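Gripper cell restart checklist, with my comments
Shireen Mabuza
4 min read

I promised the Breditz lot I'd type this up properly after the dropped block business in January, so here it is, with all my mutterings left in. The tick-box version lives in the Zeltholm folder. Use that one at the cell and read this one with a cup of tea.

Quick recap for anyone who was away. The arm was halfway through a sorting run, the air supply dipped, the fingers relaxed and the block went flying off the table and under the guard. No one was hurt. What bothered me (and still does!) is that the controller carried on as if it was holding something. It went to the drop point, opened its empty fingers and logged a good place. It did that for 3 cycles before I hit stop. The fault code was 3215, which the Skustaten manual lists as "gripper state mismatch" and treats as a warning. I've changed it to a full stop on ours.

BEFORE POWER

1. Guard door shut and latched. Pull it. Don't just look at it.
Comment: the latch was fine on the day. I've still put it first, as I once found it resting on the catch and looking perfectly shut.

2. Emergency stop pressed, then released, at both stations.
Comment: the far one is stiff. Mkhize have a replacement on order. If it won't pop back out with a normal twist, leave the cell off and come and find me.

3. Air line. Look along the whole length for kinks, rubbing and anything parked on it.
Comment: guilty party! The hose had worked its way under the foot of the parts trolley, so every time someone leaned on the trolley the pressure sagged. It's clipped up high now. Please don't unclip it to get at the sockets.

4. Finger pads clean and tight.
Comment: one pad had a shine on it where it had worn smooth. I swapped the pair. Always swap the pair, even if the other one looks lovely.

POWER ON, NO PARTS

5. Pressure reading steady for a full minute with the fingers opening and closing.
Comment: a minute feels like ages when you're stood there. Do it anyway, the dip only showed up on about the fifth squeeze when I was testing.

6. Fault 3215 set to STOP in the alarm table.
Comment: check this after every software update, it went back to WARN once already. I've asked Skustaten whether that's meant to happen and I'm waiting to hear.

7. Speed limited to 100 mm a second for the first run. Normal running can go up to 800 once the sheet is signed, and I'd like us to stay well under that till I'm happy.

FIRST RUN WITH PARTS

8. Simulated run first, on the same program you're about to load. Watch the fingers and the block together, right down to table height. 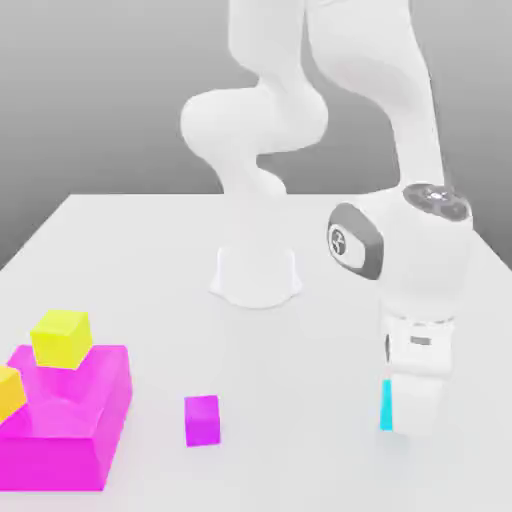
I know it's tempting to skip the simulation when you've run the same job all week. The thing is, I'd been using it to look for collisions and nothing else, and it never crossed my mind to ask what the program would do if the block wasn't there any more. So now I run it twice: once normally, and once with the block deleted partway through the move. If the arm sails on to the drop point, the program isn't ready and goes back to whoever wrote it (usually me, sorry).

9. Real run, one block, your hand on the stop.
Comment: stand to the side, outside the guard, never in line with the swing. The block that got away went exactly where I usually stand to drink my coffee.

10. Pull-off test. Arm stopped and locked out, fingers closed on a block, air still on. Tug it gently downwards with the long tongs. It should stay put.
Comment: tongs, please. Not fingers, however quick you think you are.

11. Cut the air with a block held low over the table and see that the cell stops and shows 3215.
Comment: if it carries on moving, sign nothing, switch off and hang the red tag.

STILL OPEN

Far stop button, waiting on Mkhize.
Answer from Skustaten about the alarm table.
A low pressure switch on the air line, which I've priced up and Breditz are thinking over.

Scribble on the tick-box sheet if I've missed anything, and put your initials by it so I can come and ask.

Related
Air line checks for the Zeltholm cell
How to hang a red tag (and who can take it off)
Worn finger pads: when to swap
Notes from the January stop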